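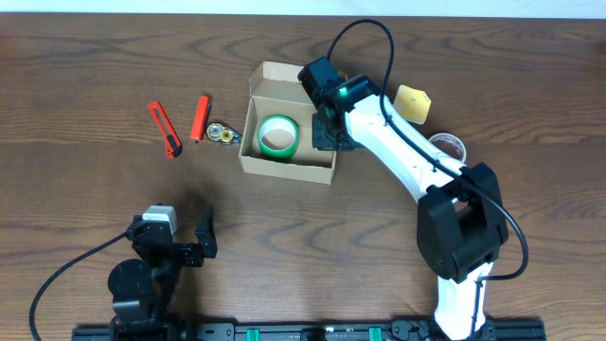 4. Setting up the pick-and-place task in Tutelik

This section explains how to prepare a tabletop sorting task with two arms and one open box. It is assumed that you have finished Section 3 (installation of the Tutelik server and the arm drivers) and that both arms answer to the status command. If one of the arms does not answer, please go back to 3.5 before you continue.

4.1 Before you start

You need the following:

– the Tutelik server, running on the control computer
– one arm profile for each arm (file ending .arm)
– a head camera profile with a valid calibration
– a box with low walls, open on top
– small objects to sort, for example tape rolls, cutters and a sponge pad

CAUTION: Close all blades before you put cutters or utility knives on the table. The planner does not know which end of an object is sharp.

CAUTION: Keep your hands out of the shared area while the state is ARMED or RUNNING. The software stop in the Tutelik window does not replace the hardware stop button.

4.2 Assigning the arms

1. Open the Cell page and press Scan. Both arms should be in the list.

2. Select the first arm and choose its profile. If your arms are of different size, as in our cell, each one must have its own profile. Do not copy the profile from one arm to the other, also when the joint names are the same.

3. Set the Side field to left or right. The side is always meant as seen from the head camera. Many users set it as seen from the other side of the table, and then the arms are exchanged in the planner.

4. Repeat steps 2 and 3 for the second arm.

5. Press Nudge next to each name. The arm makes a small movement with the wrist. Check that the correct arm has moved, then press Confirm.

Note: If Nudge gives the message "no side owner", the Side field is empty for one of the arms.

4.3 Teaching the table plane

1. Take all objects off the table, the box too. Move both arms to their park position.

2. On the Perception page, press Fit plane. The software takes 100 depth samples and calculates the plane from them.

3. Read the residual value. It must be 3 mm or less. When it is higher, check that the camera mount is tight and fit again.

4. Press Save plane.

Note: A table with strong wood grain can disturb the color segmentation, especially where the lines are dark. In this case set Segmentation to "depth first". Flat objects are then found a little later, but false objects on the grain mostly disappear.

4.4 Defining the box

1. Put the box back on the table, in a place which both arms can reach. The lid flap may stay upright if it is on the far side.

2. Press Add container, and mark the four inner corners in the camera view.

3. Switch on "Flap as obstacle". Without this option the planner treats the flap as free space, and the wrist may pass through it on the way down.

4. Set Wall clearance. The default is 19 mm, measured from the outer side of the gripper jaws. For a gripper with wide jaws or with cables near the wrist, use a larger value.

4.5 Checking the object list

1. Place the objects beside the box with some free space between them.

2. Press Detect. Each object gets a colored outline and a label.

3. Correct wrong labels by hand. Two cutters of similar color, lying close and nearly parallel, are sometimes joined to one object. Use Split, and draw a line between them.

4. For tape rolls, choose the grasp type "rim". The type "center" will try to close on the hole.

5. Look for objects which are partly hidden behind an arm. They get the mark "partial" and are skipped by the planner. Park the arm and press Detect again – the mark should go away.

Note: Clear plastic housings, such as on correction tape, often give holes in the depth image. Set the object height by hand for these.

4.6 First run

1. Set Speed to 10 percent and press Arm.

2. Press Preview. The planned path is drawn over the camera view. Check mainly the part above the box wall.

3. Press Run, and keep one hand at the hardware stop button.

4. After the first object is placed, the software waits for you. Press Accept to continue, or Reject to plan the same object again.

5. When more than 100 plans are in the history, the oldest ones are deleted. Export the log first if you want to keep them.

If the arm stops above the box wall and the state is HOLD, the clearance check has failed. Press Retreat, go back to 4.4 and correct the corners. Do not push the arm by hand in the HOLD state, as the motors are still powered.

Section text: Muireann Foley
Last change: 2018-12-30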